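Section 5: Caring for Your Plumance Quilt Warmer

Thank you for bringing a Clirovari product into your bedroom! Please take your time with this section, ideally with a cup of something nice beside you, before you wash the warmer pad for the first time.

1. Turn the dial to Off, unplug the cord at the wall, and let the pad rest until it feels cool all over. 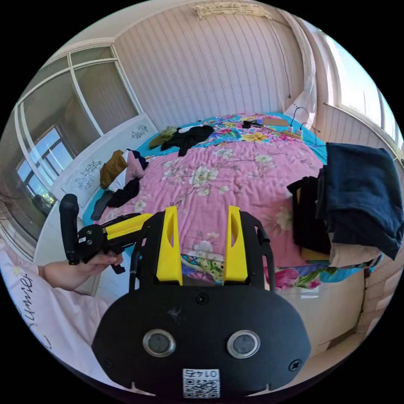
2. Clear the bed. Pillows, cushions and the clothes we all mean to put away can move to a chair for now.

Note: Never run the pad with a heap of things on top of it, as heat can build up underneath. 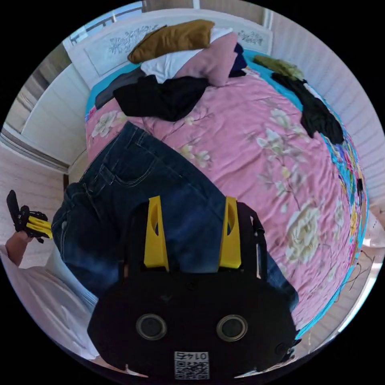
Fig. 2. Cushions and clothing on a bed

3. Unclip the cord and slide the pad out. Wash it by itself on a gentle cycle, at 80 degrees Fahrenheit or cooler, with a small splash of mild soap.

CAUTION: Do not wring, iron or dry clean the pad.

4. Hang it over 2 lines so the weight is shared, and give it a good long while to dry, 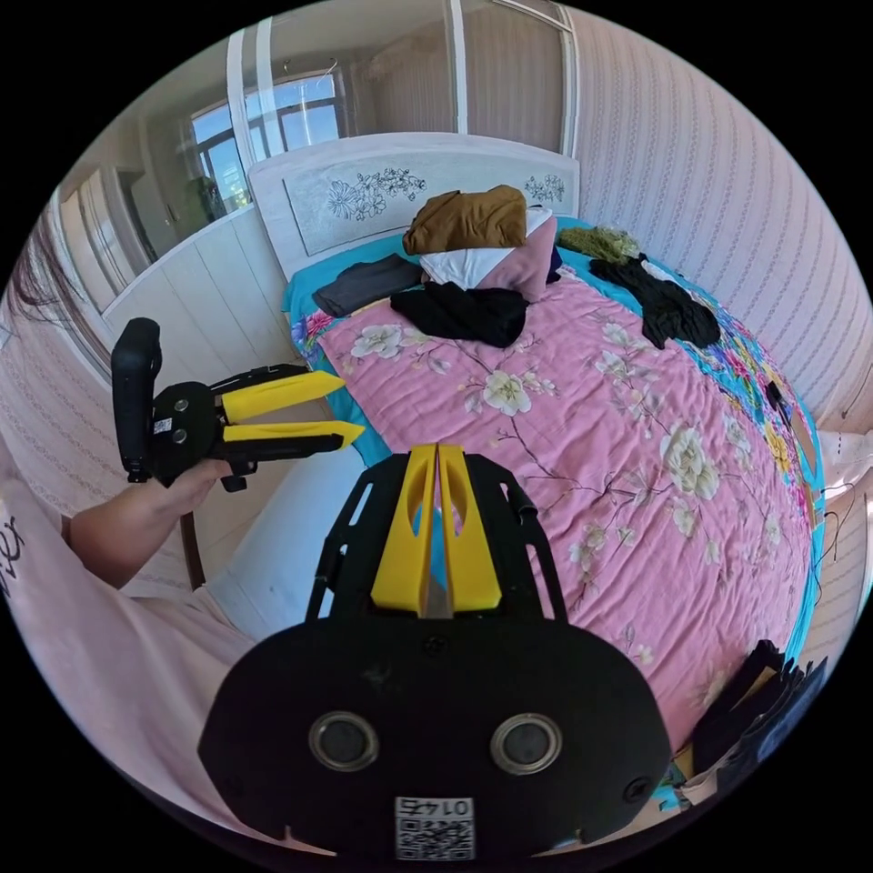 even if that means a night or two under plain old blankets. When every corner is dry, lay the pad flat, smooth it out toward the edges, and clip the cord back in until it clicks.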